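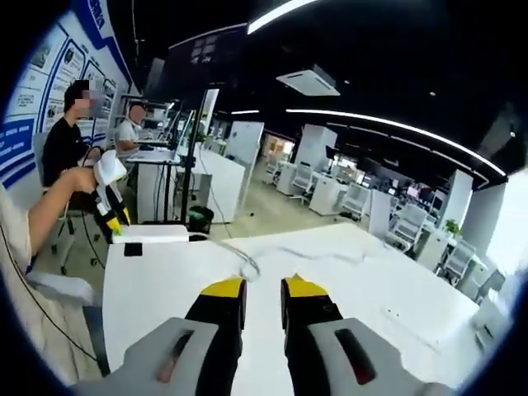
Home > Guides > Workplace > Automation

How to set up a hand-held gripper station in a working office

When Stunero began teaching robots to do bench work, the office staff became the teachers. If your office is about to do the same, start with the table.

1. Pick a table people can sit and stand at. Clear off paperwork and cups.

2. Route the cables. Keep slack on the tabletop so the wrist can turn, and tape down anything that crosses a walkway.

3. Agree on the task in writing. Ours at Irlow fits on half a page: what gets picked up, where it goes, when to stop.
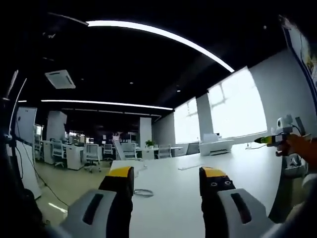
Hand-held device in use over the long table, with a gripper finger on either side.

4. Set a target people can meet. We ask for 17 recordings per sitting, then a break. The first batch was 600.

5. Log bad takes. Write down drops and restarts in the Retamal sheet before lunch, while you still remember them.

What changes for staff

Two of our packing clerks now spend mornings at the table and afternoons at their old desks. Settle pay grade and job title before the first session. We did it in November, a month late, and it caused bad feeling.

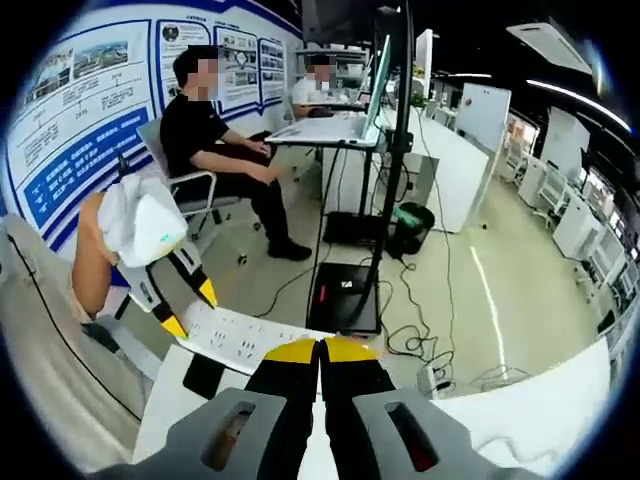

Desk neighbors also need a say. Ask them which hours are quiet hours and post the answer. Wrists get sore, so swap hands or swap people.

Filed under: Shop Floor & Office, Automation at Work

Comments (3)

flumuditz_fan: Does the half page get updated when the task changes?

benchside: We skipped the job title step. Don't.

nightshift2: Our log is at 1,061 takes. Step 5 saved us a lot of rework.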